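Print this page | E-mail this article
Filed under: Stage & Screen > Voice Work > Research

3. Working conditions in sung dubbing

3.1 Background

Sung dubbing differs from spoken dubbing in one basic respect. A spoken line can be stretched or cut to fit the mouth on screen, and the mixer can move it a little afterward. A sung line is fixed by the music. The singer has to match the tempo, the pitch and the vowel shapes of the first performance, often in a language with more syllables than the original. Earlier work on dubbing has mostly looked at the translated script. Much less has been written on the singer's working day.

We looked at one company, the Lirkham dubbing house, which prepares songs for children's series and animated features. Most of its singers also work in musical theater, and several release their own music. None of them is on a full-time contract. Work is offered by the session, usually at short notice, and the singer sees the lyrics on the day or the evening before.

3.2 Material

The material consists of session logs for 140 songs recorded over one season, ending in November, together with interviews with the singers and the two music directors. The logs give the song, the vocal range, the number of takes kept and the reason for each retake. The reasons were entered by the music director during the session, using a short list of codes. Where two codes were given for the same retake, we used the first.

Of the songs in the logs, 100 were solos. The rest were duets and ensemble numbers, and these were nearly always built up one voice at a time. Two singers stood in the booth together only when the dialogue ran into the song with no pause. Several singers told us that they had never met the person they were singing a love duet with. One had learned who it was from the end credits.

The booth used for all sessions is small and heavily damped. Singers hear the original vocal in one ear for the first run, and after that only the backing track. The picture runs on a monitor set slightly below eye level. Some of the singers with theater training disliked this, saying that it pulled the chin down and closed off the upper notes. The monitor was raised partway through the season at their request. The logs do not show a clear change in retakes after that point, but the singers said they were less tired. 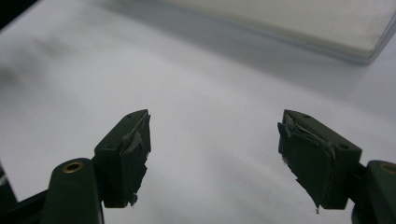

Why do sung lines need more retakes than spoken ones?
The singer has to satisfy the music and the mouth movement together, and a fix for one often spoils the other.

3.3 Reasons for retakes

Lip match was the most common code in the logs. Pitch was well behind it, and breath noise came third. This order held for both music directors, though one of them used the pitch code more freely than the other. Long open vowels at the end of a phrase caused the most trouble. If the original singer holds an "ah" on a close-up, the new lyric needs a similar vowel in that spot, and the translator may not have had one available. In such cases the word was changed in the booth, usually by the singer. These changes were not always passed back to the translator, and the printed lyric sheets we were given differ in places from what was recorded.

Tenors were asked for more retakes than baritones. We think this has to do with casting. The tenor parts in this material were mainly leading roles, with more close-ups and longer held notes, while the baritone parts were mostly comic songs at a quick tempo. We would not read anything into the voice type itself.

3.4 Fatigue and pay

Sessions were booked in blocks of 80 minutes. Singers with a show in the evening tried to avoid the afternoon block, but they rarely turned one down. Payment is by the song, with no added fee for a changed lyric and none for extra takes. A second company, Aasen, pays by the hour. Singers who had worked for both preferred the hourly rate for difficult songs and the song rate for easy ones, which they could finish in two takes. 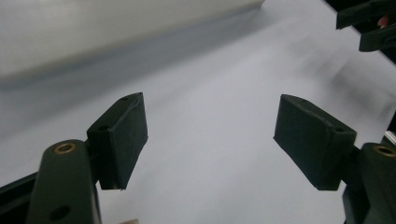 Figure 1. Dark green gripper fingers, facing each other above a pale surface.

The music directors saw the matter differently. Both said that a rested voice gives a better first take, and both said that the schedule is set by the delivery date and is out of their hands. We did not speak to the people who set it.

Comments

stagedoor_alto
I've done this work on and off for years and the bit about one ear is spot on. You end up copying the other singer's phrasing without meaning to. Would like to see the same study done for choirs.

Fullodia
Did you ask whether the singers are credited for the lyrics they change? Where I work they aren't, and it comes up every season.

quietbooth
Raising the monitor made a huge difference for me, whatever the logs say. Posted 21st February

Skastanix
Section 3.3 should give the actual counts for each code. Otherwise a useful read, and I've passed it on to two of my students.

Print this page | E-mail this article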